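# Labelling suture demonstrations by phase

*Notes for new annotators on the Skosari suturing set. Maintained by Mamta Khurana. Last revised 5 December 2019.*

You'll need the Durar viewer, an account on the shared drive and a copy of the phase list. The set holds 225 demonstrations. Each one is labelled by two people working separately, and the policy is trained only on segments where both agree.

## 1. Load the demonstration

Open the folder in Durar and wait for the wrist view and the joint traces to line up. If the traces start late, run `resync` before you label anything. Labels made on an unsynced file can't be recovered.

## 2. Mark the phases

There are three phases in the current list:

- **Reach** — the jaws move toward the needle or thread.
- **Drive** — the needle goes through tissue.
- **Draw** — thread is pulled through and tensioned.

Scrub through once at full speed without marking. On the second pass, put a boundary at the first frame where the motion changes direction, and check it against the jaw angle trace. The wrist view on its own will mislead you, as thread often crosses several parts of the work area at once.

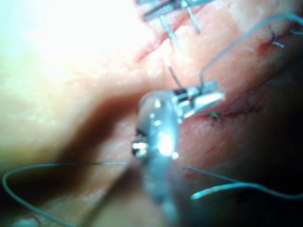 *Wrist view: thread arcs away from the jaws at upper right, with a closed incision to the right of the gripper.*

Label only the thread at the active jaws. Loops and tails elsewhere in view get the `background` tag, whatever their colour. Stitches already in the surface get `placed`.

## 3. Deal with glare

Strong highlights on metal or on the skin surface are common and aren't grounds for rejecting a segment. Reject it only if you can't find the jaw tips for the whole phase. Zeeshan Lodhi's first version of the tracker lost the jaws whenever a highlight sat near the hinge, so earlier files may carry a `lost` flag that no longer applies. Clear it if you can see the tips yourself.

If something thin and dark could be either a needle or a thread end, use `uncertain`. Don't guess from the next frame.

## 4. Export and compare

Save as `.csv` and run:

```
compare --a yours.csv --b partner.csv --tol 3
```

The tolerance is in frames. Boundaries further apart than that go to Ilídio Cordeiro, who makes the final call and records it in the log.

## What the labels changed

With phase labels, the policy dropped the thread less often in Draw than the unlabelled baseline did. Reach was unchanged. Drive improved on straight incisions but not on curved ones — Elvira Espinoza is rerunning those with a slower needle speed, and the results table will stay marked provisional until she's finished.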